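2025-12-16, dye notebook, Wamholm bench

Weld and woad again! Third go at a soft green on cotton jersey, and I'm thrilled with where the recipe is heading. Vy brought the dried weld over from the Gesisero garden (cut in May, kept in paper sacks) and it smells wonderful, like hay with something peppery in it.

Dry goods weighed in at 1108 g. Alum acetate mordant, then a wheat bran dunk, then weld at 29 percent weight of fiber. Said wanted chalk in the pot and he was right, the yellow jumped as soon as it went in. Must write that on the recipe card. 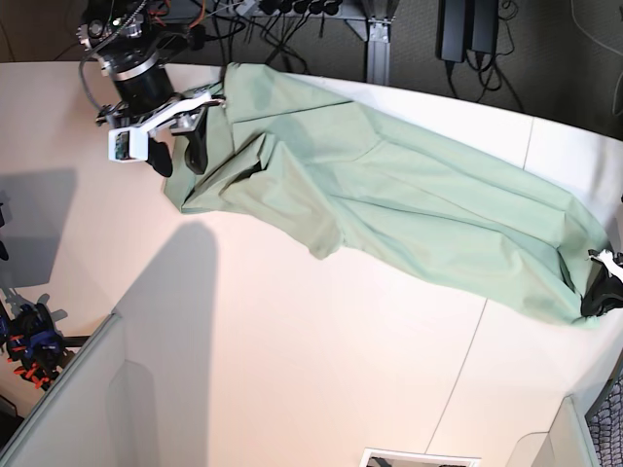

Woad vat was sluggish first thing. Fed it 2 spoons of fructose and left the lid on until lunch, and after that it had a lovely coppery skin. Short dips, squeeze under the surface, no splashing (me!). Rhea's swatches went greener than mine on the same timing. Her scour was longer, so I want to repeat with a full two-hour scour before blaming the vat.

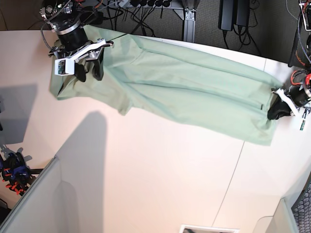 Pirjo asks if we can get the same shade on linen. I'd love to try. Utov has some old sheets put by, and swatch 372 from last winter is a good target, a bit grayer than what we have now.

Lightfastness strips are taped in the south window, half covered with card. Ruaridh to pull the first set while I'm away.

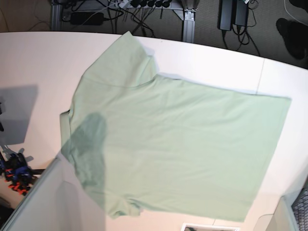
Pale green tee, one sleeve folded over.

To do: more bran, new pH papers, ask Javier for the big steel pot back.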